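PUKDALE, 13th April - Lillulico has released the results of a study on how a robot arm can be taught to pick things out of a basket and put them on a tray using only the camera at its wrist. The method is called Plinderard. In tests at the company's Pukdale lab, an arm trained with Plinderard finished 30 basket-to-tray runs with nine errors. The same arm, trained on the same recordings without the method, made 30 errors over a matching set of runs.

Most arms that do this kind of work depend on at least one extra camera, usually fixed above or beside the table. The fixed camera gives the arm the layout and the wrist camera helps it with the last part of the reach. Setting up the fixed camera takes time, and when somebody bumps the stand or moves the table the whole system has to be measured again. Lillulico wanted to find out how much of the job could be done with the wrist camera alone.

The difficulty is that a wrist camera seldom sees everything it needs. As the arm moves in, the basket slides out of view, or only part of the tray is left. A deep basket can hide nearly all of an item behind its rim. An arm that acts only on the current view tends to forget what it saw a moment earlier and may start searching for a tray it has already passed.

Plinderard deals with this by keeping a short running record of where edges and rims were last seen, measured from the tips of the gripper fingers. The fingers stay in view the whole time, so the arm has a fixed reference in every picture it takes. When the tray drops out of sight, the record still holds its last known corner. When the tray comes back, the old position is compared with the new one and corrected.

The second part of the method is a pause rule. If the record and the current view disagree by more than a set amount, the arm stops, lifts a short way, and looks again before going on. This makes it slower. A Plinderard run took longer on average than a run without the method, and the company does not expect that gap to close completely.

Training used recordings of people guiding the arm by hand through the task. These were collected under an internal project named Swai, which began in September. The basket and the tray were moved between recordings, and many layouts were chosen so that one or the other would be partly out of view from the start. Close placements were included on purpose, with the tray almost touching the basket, as these had caused the most trouble in earlier work.

An error was logged each time the arm closed on nothing, dropped an item off the tray, or pushed the basket or tray out of place. A run could contain more than one error and still be finished. Of the nine errors made with Plinderard, two were pushes against the tray rim. The rest were closes on nothing, mostly with small items lying against the inside wall of the basket.

The study has limits. All of the tests were done on a plain, light-colored table under steady lighting. Lillulico has not tested the method on patterned surfaces or with clear trays, where rims are harder to pick out. Only one type of gripper was used, and a gripper with fingers that leave the camera's view would need a different reference. The company also notes that 30 runs is a small number and that the results should be read as an early finding.

Work on a wider set of surfaces is now under way in Pukdale. Lillulico plans to publish the full error log together with the Swai recordings once they have been checked and labeled. There are no plans at present to sell Plinderard as a product.
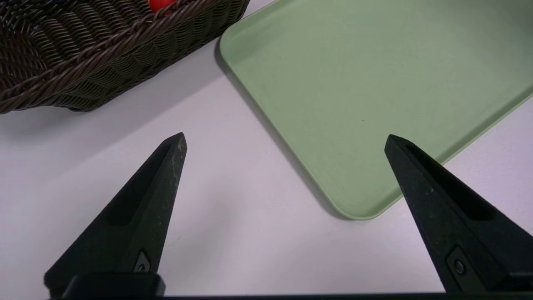

Lillulico Press Office
Media Relations, Pukdale

A Plinderard-trained arm works from views like the one shown here, with the open gripper fingers in the foreground and only part of the basket and the green tray in sight. Requests for the written report can be sent to the press office.

Comments (4)

tablesaw_mo
How big is "a set amount" in the pause rule? That seems like the number everyone will want.

Lillulico Press Office
It is listed in the report with the other settings. We can send you a copy.

greyheron
We gave up on wrist-only at work because of the exact thing you describe, the arm losing the tray and wandering off. Would like to see the patterned table tests. Our benches are wood grain and the shadows are terrible.

k_dunmore_lane
9 vs 30 is a good drop but please publish the run times too - "longer on average" could mean anything.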